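We use cookies to remember your preferences. Accept | Manage

Home Electricity for Renters, Handout 3
January 30, 2022
By Zübeyde Kılıçarslan

Last session we got as far as the breaker panel, and half of you went home and found yours behind a bookcase. Move the bookcase.

Tonight is load. A circuit has a limit, and everything plugged into it shares that limit, whether or not you consider the toaster a guest. Add up the watts on the labels, divide by the voltage, and you have amps. A 1,500-watt heater on a 120-volt line draws 12.5 of them. On a 15-amp breaker that leaves you a lamp and some optimism.

Extra outlets do not mean extra power. A strip hands out what the wall gives it — six sockets, one cord, same circuit. Heaters go straight into the wall. So do air conditioners and anything else that makes the lights dip.
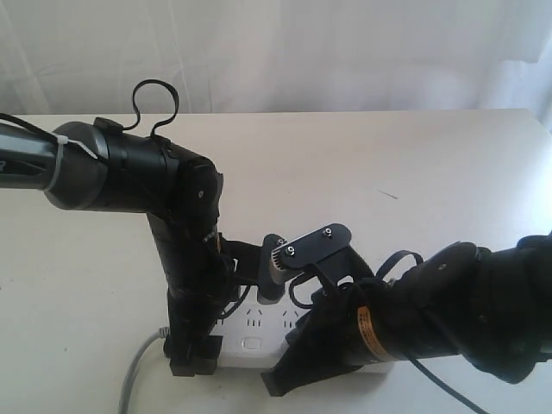 Never plug one strip into another. The tenants in 402 at Oakley had 2 of them chained under a rug, and they were very proud of the rug.

For February: list what runs on one circuit at home, with watts. Estimates are fine where the label has worn off. Bring the list to room 709 — and a pencil, as I am out of pencils to lend.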